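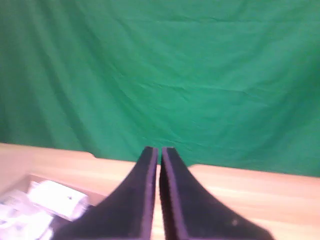
Filed under: Lab Diary, Grasp Planning

Sunday, and I told myself I'd only stay until lunch, which went about as well as it always does. I spent the whole morning inside the Gident planner, because it kept treating every fold in the green cloth as a wall and steering the fingers the long way to the tray (so polite, so slow!). Moving the depth filter ahead of the collision check brought planning down from 28 milliseconds to 14, and I may have cheered a little. Crumpled paper still confuses it, bless it. Tomorrow I'll retrain on the 3,000 Biderlow grasps and see.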